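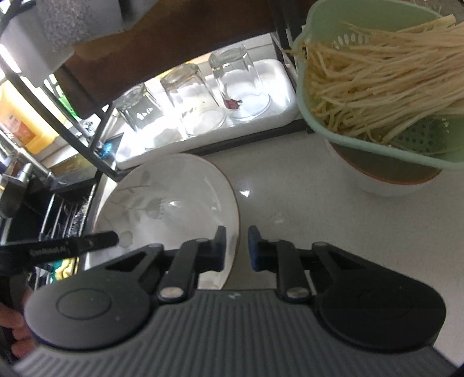

Glasses upside down on a tray, a plate on the counter, bean sprouts in a colander set in a bowl.

The case against the clear countertop

By Gerardo Fiore

I have been told to clear my countertops by two magazines, a cousin, and the man who sold me a faucet. The advice is always the same. Put everything away, leave a bowl of lemons if you must, and you will feel calmer and cook more. I have my doubts about the calm, and I'm fairly sure about the cooking, having eaten at the houses of people with very clear countertops.

What they have is a photograph of a kitchen. What I want is a place to set down a plate.

The latest version of the gospel came to me in a brochure from Stadley, a kitchen design outfit with a showroom near my office. It promised a "zero-object worksurface," and on page two it said that 183 everyday items could be stored out of sight in their medium-size layout. I would like to know who did that inventory. I would also like to know whether it included a colander, which is a shape that doesn't nest with anything except another colander, and whether anyone in the meeting had ever tried to get one out of a deep drawer with wet hands.

Take the humble tray of upside-down glasses. A glass turned over on a tray keeps the dust out and gives its last drops somewhere to land. It takes up a strip of counter no wider than a loaf of bread. The clear-counter people regard this as a failure. The glass should be dried by hand at once and put in a cabinet, where it will sit until you take it out again, four hours later, to drink water. I've tried living that way. I lasted most of a September. What I got was a damp towel that was always in use and a cabinet that smelled faintly of the towel.

The defenders of the system will say the answer is a dishwasher. Fine, I have one. It is a good dishwasher for people who own two of everything. Those of us who want the same plate at noon that we used at breakfast still end up at the sink, and whatever comes out of the sink has to go somewhere. The Stadley brochure, over 40 glossy pages, has no sink with a dish next to it.

Then there's the gear, and my skepticism gets louder here. Having been told to remove things from the counter, you are sold things to put on it. Grinora makes a folding drying station with a spout, a cutlery cup, and a mat with channels molded into it. It costs $159. My neighbor Florencio Moya bought one and showed it to me with some pride, and I'll grant that it folds. I asked what it did that a rack and a tray didn't do. He thought about it and said the spout swivels. We both looked at the spout for a while. He uses it to hold mail now.

I feel the same about the special vessels for rinsing vegetables, the ones with a crank or a hinged lid or a silicone collar. A pile of bean sprouts needs a colander with a bowl under it. The colander lets the water out and the bowl keeps it off the counter, and when the sprouts have gone into the pan you have a colander and a bowl again, both of them good for other jobs. If a few strands hang over the lip, no harm has come to anyone's dinner. I have yet to meet the sprout that was improved by a crank.

To be fair to the other side, there's a kind of clutter I can't defend. Batteries. The warranty card for the toaster. A jar of rubber bands, and next to it the rubber bands that didn't fit in the jar. None of it has any business near food, and if the clear-counter movement had limited itself to that I'd have signed up. I also admit that a rack gets grimy underneath, that a tray left alone for a week develops a ring, and that I have more than once let both happen. A cabinet door would have hidden my shame. It wouldn't have cleaned the tray.

But the movement never made that distinction. It treats a stack of junk mail and a plate you are going to eat from in twenty minutes as the same offense. One of those is neglect and the other is lunch.

I suspect the real customer for the empty counter is whoever buys the house next. A friend who was selling his place had to hide his dish rack in the trunk of his car before every showing, and he told me he ate standing up, out of cartons, for most of that stretch. The kitchen looked wonderful. He got his price. He also said he'd never felt so much like a guest.

So I'm keeping the rack, and the tray, and the colander where I can reach it. Stadley has since mailed me a second brochure, with a coupon for $1,000 off a "concealed drainage module," which as far as I can make out is a drawer you put wet dishes in. I have read the description twice. It doesn't say where the water goes, and I've written to ask.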